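最終更新: 2021年5月4日
管理: Gunnlaugur Bech(調達)、Spyros Omerović(設備)

# Denari 梱包セル 機材計画

双腕作業セルの増設に伴う購入品目と予算配分をまとめたリポジトリ。見積書の原本は `quotes/`、集計表は `budget.csv` に置く。金額はすべて税抜。

## 対象作業

小物を紙箱に収める作業を基準に機材を選定する。対象物は帽子など、把持位置によって形が変わるものを含む。箱は蓋付きの段ボール製で、蓋を開けた状態での高さも可動域の計算に入れること。

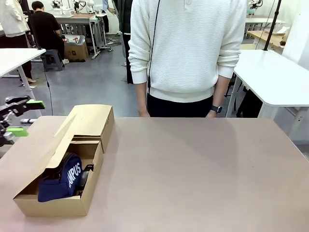
## 購入品目

| 品目 | 数量 | 候補 | 状態 |
|---|---|---|---|
| アーム | 2 | Sullard | 見積済 |
| グリッパ | 2 | Sullard | 見積済 |
| 指先パッド(交換用) | 12 | Bach | 発注待ち |
| 作業台 | 3 | Cekden | 仕様確認中 |

- 指先パッドは消耗品費で計上する。本体予算には含めない。
- 作業台は天板寸法が未確定。確定まで発注番号を取らない。
- 固定カメラは既存品を流用するため、表から除外した。

## 予算配分

本体に充てた残りの33%を、設置工事、配線、予備品に割り当てる。保守契約は翌年1月開始とし、今期の集計には入れない。為替差額は `budget.csv` の `adj` 列に記入する。

## 更新手順

1. 新しい見積書を `quotes/` に追加する。
2. `budget.csv` の該当行を修正する。
3. 数量を変更した場合は Omerović の確認を受ける。

## 未解決

- Bach のパッドの最小発注数
- 作業台間の通路幅
- 搬入時の旧作業台の撤去費用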